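Home | Food | Home Life | Columns | Subscribe

Last updated: January

The Long Goodbye to My Grandmother's Dinner Parties

I come from people who can't leave a dinner. My grandmother fed 22 of us most holidays in an apartment meant for four, and the meal itself took maybe an hour. Getting out the door took three! (Coats on, coats off, somebody remembers there's cake.)

So when I started hosting, I bought 40 forks from a restaurant supply place called Joveck and figured the rest would sort itself out. It mostly did. People will forgive dry chicken if you keep the rice coming and give them something to crack open and pick at while they talk.
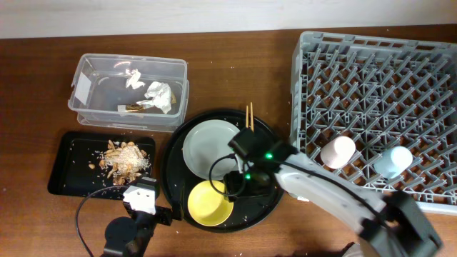 Photo: Lama Aoun / Bellent

My favorite part is still the end, when the plates are a mess and my cousin gets going about the landlord. Nearly 94 percent of the family gossip I know, I learned after ten at night with a dish towel over my shoulder. I've tried hosting brunch instead, and it's fine, but people check their phones and leave by one.

Next month I'm making my grandmother's lentil soup for the whole building. I still haven't told the upstairs neighbors what time it ends.

Related
Soup for a Crowd
Small Kitchen, Big Table
What to Bring When They Say Bring Nothing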